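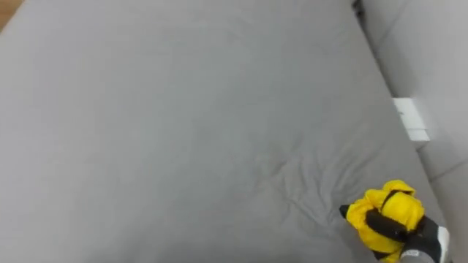

Plusbridge Reviews: frequently asked questions for authors and publishers

These answers cover science fiction and fantasy titles submitted for review. Audiobooks are handled separately under the Raltano list.

Eligibility

Which books can be submitted?
Novels, novellas and single-author story collections in English, including translations. Anthologies are accepted if at least half of the contents are previously unpublished. Poetry, game rulebooks and tie-in novels are not reviewed.

Can I submit a book that is already on sale?
Yes, up to 11 months after first publication. A reissue counts as a new book only if the text has been revised, and the changes must be listed on the form.

Is a later book in a series eligible?
Yes. State the position in the series. The reviewer will not be sent the earlier volumes unless you supply them, and the review will say whether the book was read on its own.

Sending files

Which formats do you take?
EPUB or PDF. EPUB is preferred. Printed proofs go to the Pugh Street address shown on your confirmation and are not returned.

The upload stops before it finishes. What is wrong?
The form rejects files larger than 20 MB. Cover art is the usual cause. Reduce the cover image and leave the text file alone.

Can I replace the file after submitting it?
Once, and only while the status reads "Received". When it changes to "Assigned", the reviewer has already downloaded a copy. Minor corrections after that point should be sent as a list with page or chapter references.

Do you share the file?
It goes to the assigned reviewer and the copy desk. Both copies are deleted when the review is published or declined.

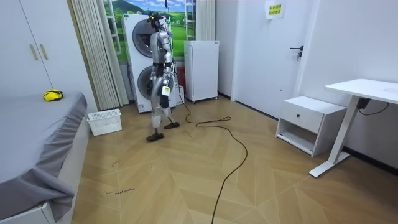
The review

How long does it take?
Allow seven weeks from assignment. Books received in December are not assigned until January.

How long is a finished review?
Most run to a few paragraphs: a summary of the premise, an assessment of plot, setting and prose, and a closing verdict. Story collections may run longer. Plot details from the final third of a book are left out unless the author agrees in writing.

What do the Sedo marks mean?
Sedo is our subject tagging scheme. Each review carries up to two marks, for example "near future" and "first contact". They are used for search and have no bearing on the verdict. If you think a mark is wrong, quote the review number when you write in.

Can I choose my reviewer?
No. You may name a reviewer you would like to exclude, with a short note of the conflict.

Will I see the review before it appears?
Yes, two days before publication, for factual checking only. Names, dates, ISBN and the order of events in the plot can be corrected. Opinions are not changed at this stage.

Can I quote from it?
Yes, with credit to Plusbridge Reviews. Omitted words must be shown with an ellipsis, and the quotation must keep the sense of the original sentence.

Can a review be withdrawn?
Before publication, yes, by replying to the checking email. Afterwards it stays in the archive, though a correction can be added at the foot of the page.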